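Do Shared Hand Towels Get Changed Often Enough?
Mio Mizuno and Osamu Nagano
Project supervisor: Valentyna Hnatiuk

Background

Our housing handbook at Beltthorpe says a shared hand towel should be changed every 4 days. We wanted to know where that number came from. The housing office sent us to an older version of the handbook, and the older version gave no source. Several cleaning blogs repeat similar advice, mostly by linking to each other. We decided to find out what people do before worrying about what they should do.

Method

We handed out a short paper survey in Koyama Hall in January and got 62 replies. We also asked eight households to keep a towel diary, writing down each time a hand towel was swapped for a clean one. Hideaki Kikuchi helped us word the questions. Our first draft asked "Do you change your towel regularly?" and every test reader said yes, so we dropped it.

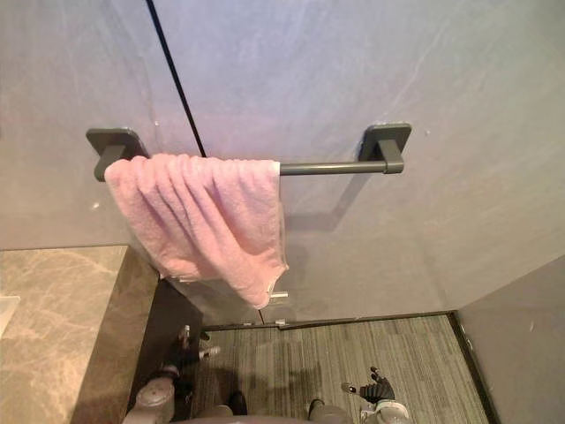

Figure 1. Hand towel on a wall-mounted bar above a marble countertop.

Results

In the survey, 26 people said they changed the towel within the handbook limit. The diaries tell a different story. Only one household kept to it the whole way through, and two stopped writing entries before the end. One person wrote "changed it, I think," which we did not count.

We had planned to compare bars with hooks, as towels on hooks are said to dry more slowly. Too few of our households used hooks, so we left that out.

Discussion

We don't trust the survey much. People knew what we were hoping to hear - the handbook rule was printed at the top of the form, which was our mistake. The diaries are better, but eight households is a small group and they all volunteered. Chiyo Hosoda pointed out that keeping a diary probably makes people change towels more often, so even those figures may be too kind.

Nothing we collected shows that a late change does any harm. We did not test for bacteria, and we would be wary of any student report that claimed to settle that with a few swabs. If we did this again, we would leave the rule off the form and collect laundry records from more than one hall.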